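Drawer opening: how many demos before I'm allowed to change something?

seamripper
Posted 9:40 pm
Collecting teleop demos for a policy that opens drawers. The cabinet is a small white four-drawer thing, and the goal for now is the top drawer only. I have 76 good episodes. The policy trained on them reaches for the handle with great confidence and stops just short of it, like a man who forgot why he came into the kitchen.

I've been keeping everything fixed: same spot, same angle, same start pose with the gripper near the top handle.
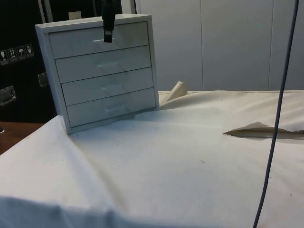
My plan was to get to 1000 like this and only then start moving the cabinet. My wrists have asked me to check with the forum first.

bolt_and_a_half
Posted 9:58 pm
Please don't do 1000 of the same episode. You'll have a very expensive recording of one motion. Shift the cabinet a little every 15 episodes and turn it a few degrees while you're there.

Gollby
Posted 10:11 pm
Disagree. If it can't do the fixed case, moving things around just gives you a policy that fails in more places. Get one setup working first. I did this in March with a door latch and was glad I hadn't touched anything.

bolt_and_a_half
Posted 10:15 pm
You also posted in March that it broke when you moved the latch an inch.

Gollby
Posted 10:17 pm
Two inches.

pallet_cleanser
Posted 10:32 pm
White handles, white drawers, white cloth. Have you looked at what the policy sees at its input resolution? Those notches could be mush by then. I'd try a darker cloth before recording anything else – cheaper than your wrists.

seamripper
Posted 10:50 pm
Just looked. Mush is generous. The seams between the drawers survive, the handles are a rumor.

I do like the cloth though. It took me ages to get it this wrinkled.

Gollby
Posted 10:58 pm
Fine, change the cloth. Leave the cabinet alone.

bolt_and_a_half
Posted 11:02 pm
Move the cabinet.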